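Notebook – Lotus bathroom project, September, started 9:30

Second session in the borrowed bathroom. The proposal for the student cup says Lotus will "tidy a bathroom." I still think that's too big a promise. Plan for today: hand-driven grasps only, open jaws to start, and no policy running until I trust the labels.

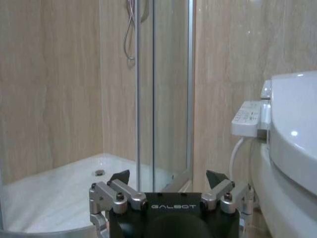 Restrepo disagreed when I read this out. The judges score the whole routine, so polishing one grasp before trying the full run is a waste of a session. Fair, maybe. I'd still like one grasp I can defend.

Cloth first. The Kollska team claims 500 demos is enough for any fabric. I doubt it, and their report never says what fabric they used.
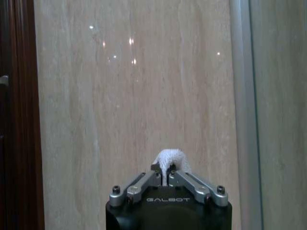
My worry is what we count as a success. Cloth between the fingertips gets a 1 in our sheet, whether it's a good hold or a lucky pinch of one corner. I want a second column for where the grip landed. Old rows stay as they are, marked "unchecked."

Moved on to the towel at the counter. 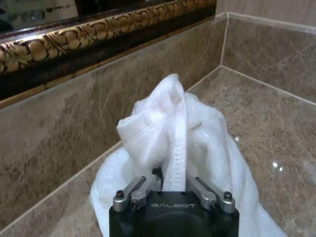
Towel on the marble, gripped at the woven border strip.

The border is flatter than the pile, so it may be an easier target. Or we just like it because we can see it. Needs 5 tries on the border and 5 on plain pile before anyone writes it up.
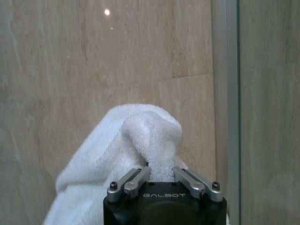 Hekine wants 4000 clips by the deadline. At our pace I don't believe it – and more clips with vague labels won't help. To do: fix the sheet, relabel 3 old batches, ask Kollska about their fabric.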